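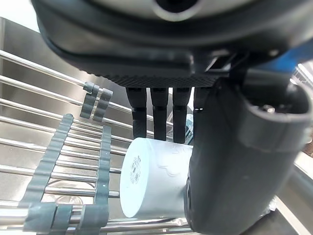
FITULBY, March 8, 2004 — Doucette Eye and Vision Center is pleased to announce that it is opening a second office for cataract and lens replacement patients, and we could not be happier to share the news with the families who have trusted us with their sight for so long. Cloudy vision tends to creep up on people. Many of our patients tell us they first noticed it at home, at the kitchen sink, when a stainless steel dish rack set down in a metal basin became one gray blur and they could no longer tell where the one stopped and the other began. Others noticed it while driving at night, or when the Sunday paper seemed to be printed lighter than it used to be.

The new office, on Clornitz Avenue in Tulteo, will have 2 operating suites, a quiet recovery area and a separate room where family members can wait with a cup of coffee. Last year our Fitulby office cared for 400 cataract patients, and 178 of them made the drive over from Tulteo, often in the dark and often with a son or daughter who had taken the day off work to bring them. We have wanted to make that trip shorter for quite a while now. When space became available on Clornitz Avenue last November, we went to see it the same afternoon.

Cataract surgery is usually done on an outpatient basis, and most people go home the same day. The clouded lens is removed and a clear artificial one is put in its place. Before any of that, each patient sits down with one of our surgeons for a full exam and a good long talk — bring your questions, your eye drops and your old glasses, please!

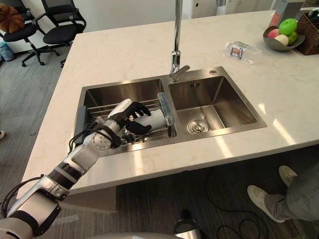 One Tulteo patient wrote to us that she had put off having her second eye done for two winters on account of the road, and that she called for an appointment the very day she heard we were coming. Letters like hers have kept us going through a busy season of painting and paperwork.

To welcome our new neighbors, the Tulteo office will offer free cataract screenings to up to 500 area residents during its opening weeks. Screenings are painless and do not require a referral, but your pupils will be dilated, so please arrange for a ride home. Appointments for either office may be made at the Fitulby front desk, by telephone or in person, Monday through Friday.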